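Progress report to Janham, second period
Review of the Strazds two-arm service kit for cable work in network racks
Prepared by Rimantas Dambrauskienė, Postanitz

In the first report I wrote that the kit was delivered and that we were still reading the manuals. Since January we work with it every day. The question from Janham was simple: can a small company rent this kit and use it for patching network cables, without hiring a specialist? My answer today is "partly", and I try to explain it below.

The setup is two white arms in front of an open rack, with a NETGEAR switch mounted at the top. One arm carries a depth camera and the other has the gripper with two black fingers. We use ordinary ethernet cables, the same as our customers have.

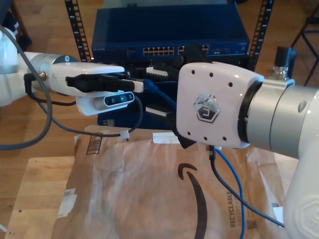
The first task in the plan was to teach the arms the positions of the ports. Strazds promises in the offer that this takes 2 hours. We needed 7, and most of this time went to the calibration between the camera and the gripper. The program stops with an error number, and the manual has no list of error numbers. I wrote to their support and received the list after ten days. I think the list should be in the box.

When calibration is good, the teaching itself is pleasant. You move the arm by hand, press save, and continue to the next port. Our trainee learned it in one morning -- she had no experience with arms before.

The second task is picking up a short cable that lies flat and bringing it to the switch. It is more difficult than I expected when I wrote the plan. The plug can lie on any side, and the clip must face the correct way before it goes into the port. The Memia software has a function for this, but it is sold separately, and the price of 400 euros per year was not in our budget. I ask Janham to decide if we may buy it for the next period.

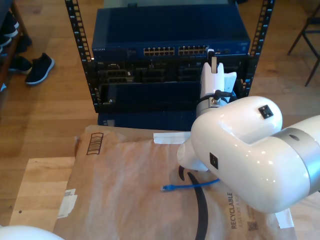

Task 2: short blue ethernet cable in front of the rack, gripper raised.

Some words about the hardware. The arms feel solid and they are quiet enough for an office. I am less satisfied with the cables on the arms themselves. They need free space when the wrist turns, and the drawings from Strazds do not show how much. We now check the connectors before each session and write the result in the log.
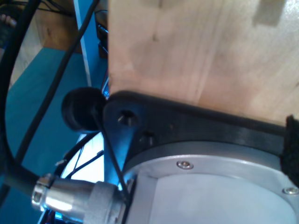
For the next period I plan 10 full sessions with the same switch, and after this a comparison with a person doing the same work by hand. I will also finish the cost table, which is late -- I apologize for this. The rental contract must be extended before we can start, so I would be thankful for an early reply.

Contact: Postanitz project office | © Postanitz | Back to top
2 comments | 7 shares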